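第六章 衣物的折叠与条形收纳

6.1 概述

折叠是衣物整理中承接晾晒与入柜的工序,其结果决定单件衣物的占用体积、取用方式和折痕位置。本章讨论以床面为操作面的折叠方法,重点为条形折叠,即沿衣物长度方向逐层对折,得到长度远大于宽度的窄条。收入抽屉前,窄条可再横向折短或卷起。

床面面积大,适合展开长款上衣和裤装,但表面柔软,床单的褶皱会传递到衣物底层。操作前应将床单拉平,衣物置于靠近操作者的一侧,长边与床沿平行。

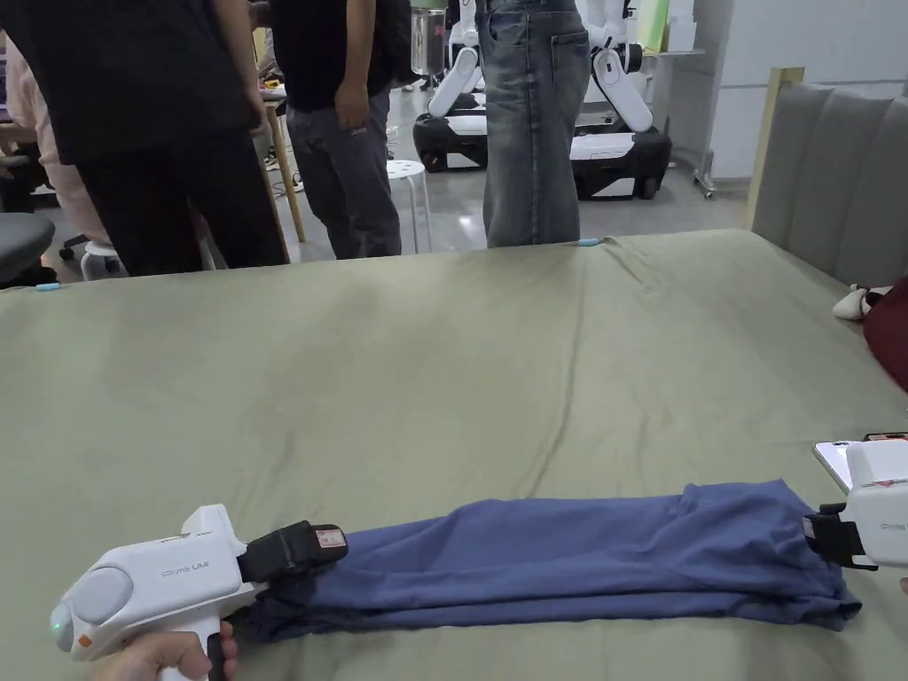 条形折叠的质量主要由两端判定。中段各层受两侧牵制,一般较为平齐;端部层数不一,容易聚拢或散开,使窄条一端偏厚。修正时应同时持住两端,沿长度方向轻拉,再放回床面,用手掌由中部向外压平。只拉一端会使各层相互错动,折边随之偏斜。

6.2 尺寸与收纳单元

本章例题采用Zenach型抽屉柜,共2层,单层内部深度为103厘米。Mokum仓储室的练习记录包含衣物2302件,其中改用条形折叠的将近181件,数据见表6-1。计算抽屉容量时,以窄条压平后的厚度为准,不计端部聚拢造成的局部增厚。

学完本章后,读者应能根据衣物的长度和面料选择折叠次数,判断端部缺陷的成因,并估算给定抽屉的容纳件数。6.3节首先给出折叠次数与成品宽度的关系式。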